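Skuventon Facilities and Demonstration Support
Ticket: Two-arm unit, kitchen bay – right hand slow to respond before visitor session
Status: Resolved, follow-up open
Priority: High (visitor session)
Reported by: Tatiana Sokol, Visitor Programs
Assigned to: Hemi Ruddock, Demonstration Engineering
Opened: November 3, 2022

Summary of report
During the morning rehearsal for the Fellau delegation, the right hand of the two-arm unit closed noticeably later than the left. The operator's left hand command was followed as expected. The right followed after a delay, and the cup was dropped onto the counter on two attempts. The cup was not damaged. The delegation is due after lunch and the dishwasher routine is the main item on the program. Visitor Programs requests either a repair or a decision to substitute the recorded presentation.

Entry 1 – Ruddock
Ticket accepted. The unit has been placed in hold and the bay closed to staff other than the assigned engineer. Please do not restart the unit from the front desk console while this ticket is open. The hold does not carry over after a restart.

Entry 2 – Ruddock
Joint temperatures and supply voltage are within limits on both arms. Emergency stop tested at both stations and working. The delay was reproduced with no object in the hand, so grip force settings are ruled out. Shoulder and elbow on the right side track correctly. The fault is confined to the hand.

Entry 3 – Sokol
For planning purposes, the delegation consists of nine persons. Their host from Oravec has asked whether the cup routine could be replaced with a simpler reach and wave. Visitor Programs would prefer to keep the cup, as it was named in the invitation. A decision is needed 30 minutes before arrival.

Entry 4 – Ruddock
Hand controller log reviewed. The right hand is receiving commands on time but is applying a smoothing filter set to 100, the value used for the slow-motion presentation given to Wollach in February. The left hand is at its normal value of 30. It appears that the right hand profile was not returned to normal when the controller was last reloaded. The record of that reload does not show who carried it out.

Entry 5 – Ruddock
Right hand profile restored from the stored default and the controller restarted. Open and close commands repeated with the hand empty. Both hands now respond together. Proceeding to a test with the cup at the dishwasher, with the lower rack extended as it will be for the visitors.

Entry 6 – Sokol
Noted. The Oravec host has been informed that the program stands as printed. Visitors will be kept behind the floor line on the window side, and questions will be taken after the routine – not during it.

Entry 7 – Ruddock
Full routine run at demonstration speed without a drop. Handover from one hand to the other was also tried at reduced speed, with the same result. View from the head camera attached for the record.

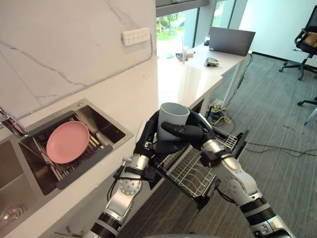 Attachment 1. Both hands on the white cup over the extended dishwasher rack, kitchen bay.

Entry 8 – Ruddock
Unit released to Visitor Programs. The operator has been asked to run one empty cycle before the visitors enter and to report any difference between the hands, however small. I will remain at the stop station for the length of the session.

Entry 9 – Sokol
Session completed. The cup routine was shown twice, the second time at the request of the delegation. No delay was observed by the operator. One visitor asked whether the unit could load plates as well as cups. The question has been passed to Demonstration Engineering for a written reply.

Resolution
Incorrect smoothing value in the right hand profile. Default profile restored. No parts replaced.

Follow-up actions
1. Add a comparison of left and right hand profiles to the pre-visit checklist. Owner: Ruddock.
2. Store presentation profiles apart from the working defaults. Owner: Ruddock.
3. Require a name on every controller reload. Owner: Demonstration Engineering.
4. Send reply to Fellau on plate handling. Owner: Sokol, with text from Ruddock.

This ticket will be closed when item 1 has been confirmed. Items 2 through 4 are tracked separately.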